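Visit to the Elluvwood building, December 2019

Three of us from Nodell went over to see the upper floors at Elluvwood, which are being let from January. Saqib Usmani met us at the desk and took us up. We had asked for an hour and got nearly two.

The floor on offer is 2,000 square feet, in one piece apart from a small kitchen and a meeting room. Swai had part of it until the fall and left their carpet behind. Saqib said the carpet can stay or go, and that the owner will pay to take it up. The kitchen has a sink and a counter and no fridge.

Most of our questions were about the windows, as our present place is dark by three in the afternoon. The light up there is good. The sky was clear, and you look out over flat roofs and a belt of bare trees to apartment towers on the horizon, some cream and white, some orange-brown brick with low sun on them.
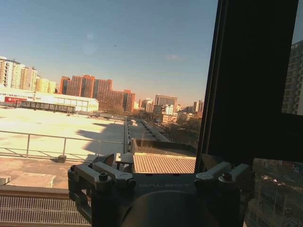

Heating is included in the rent, electricity is not. Saqib did not have last winter's bills with him but promised to send them. The elevator is slow — we waited for it both ways — and the stairs are at the far end of the hall. Parking is on the street unless you pay for a space.

We spent a while at the glass. The frames are thick and dark, with a gray sill underneath and small metal latches along it. I asked whether the windows can be opened by tenants and Saqib was going to check. Anyone who sits on that side will be looking down at a wide flat roof with a street of winter trees to the right of it, and a tall apartment block on the far side of the street. 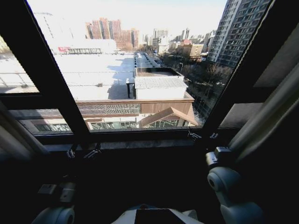

The window and sill, looking down over the neighboring roof.

Munular has the floor below and we stopped there on the way out. They have been in for 3 years and had no complaints except the elevator. Their meeting room is the same size as ours would be and seats eight.

Still to come from Saqib: the heating bills, the answer on the windows, and a floor plan with measurements.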